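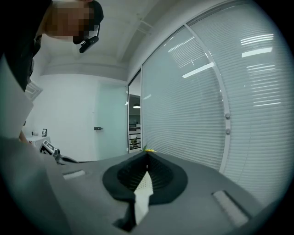

Vainio lab reports gains from pairing head and wrist views in hand-held gripper training

A robotics group at Vainio has published results from a study of how camera placement affects what a robot arm can learn from people using hand-held grippers. The report, released Wednesday, finds that adding a head-worn camera to the usual wrist cameras improved results on tasks that need two hands, and made little difference on tasks that need one.

Hand-held grippers let a person record a task directly, without driving a robot by remote control. The operator holds one in each hand, works at a table, and the recorded motion and video are used to train a policy that later runs on a pair of arms. Most earlier work at Vainio relied on the wrist views alone. The group says these views are good for the last few inches of a grasp but lose track of the other hand for long stretches.

For the new study, operators wore a head-mounted unit with its camera pointed down toward the work area. The team recorded 800 demonstrations across five tasks, all involving small, light objects that must be picked up, turned or passed from one gripper to the other. After filtering, 407 were kept for training. Most of the rejected recordings were dropped for tracking loss in one of the grippers or for timing errors between the video streams.

Policies were then trained in two versions, one with the head view and one without, using the same demonstrations and the same training schedule. Each version was run on a fixed two-arm station called Catlow, with a camera mounted above the table at a height close to that of a seated operator's head.

On the three two-handed tasks, the version with the head view completed more trials, and the largest gap was in the handover task. Failures without it tended to follow one pattern: the receiving gripper closed before the object was in reach, and the policy did not back off. On the two one-handed tasks, the difference between versions was within the spread between repeated training runs.

The report also covers alignment. Head video and gripper video are recorded by separate devices, and an offset of even a few frames was enough to cancel the benefit. The group's software, Prudow, estimates the offset from a short hand movement at the start of each recording and checks it again at the end. Recordings in which the two estimates disagree are discarded. The added step takes around 15 seconds per demonstration.

Several limits are noted. All recordings were made indoors under ceiling lights. The head camera moves with the operator while the station camera does not, and the authors correct for this only in part, by cropping and shifting the head video. Objects longer than the gripper fingers were left out.

The Prudow alignment code and the filtered demonstrations will be available to partner labs in June. A follow-up study at Vekden will repeat the handover task with a moving head camera on the robot side.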